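Search the archive Enter keywords All lists

Re: Flow racks for the packing bench

On Friday someone at Wiria wrote:
> We swapped fixed shelves for roller lanes and picking is 40 per cent
> quicker. Put everything in blue bins and it looks after itself.

I'd like to know how the 40 was measured. We've had the Zoltix lanes in at Dukport for 6 months and I can't find a gain that size.
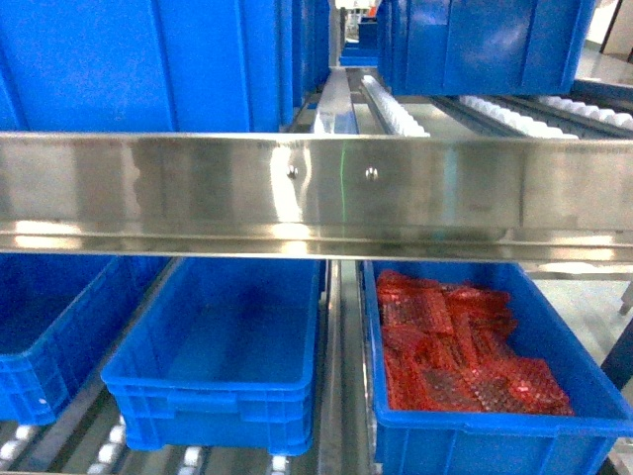
Top level, rollers and front beam.

The rollers are fine. My doubt is about the bins. When every one is the same colour you have to look over the rim to learn what's inside, and an old labelled shelf never asked that of me.
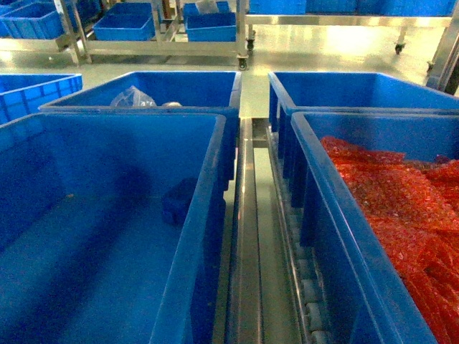

Red packets at front right, front left bin down to its floor.

One bin piled nearly to the rim beside one with next to nothing in it isn't a system looking after itself. Somebody still has to walk round the back and fill the lane. Did your figure include that labour?

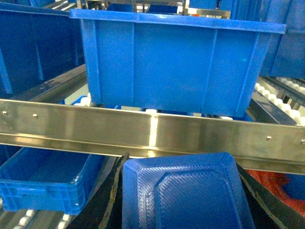

Crate above the steel rail, roller lane to the right.

I'd also ask how your crates sit on the rollers - ours don't always sit level. Khokhar quoted us for 4 more lanes and I've told them to wait until April.

Contact the list owner | Copyright Dukport Packing List | Back to top

Recent threads
Bin labels that stay stuck
Re: Re: Roller spares
Bench height, again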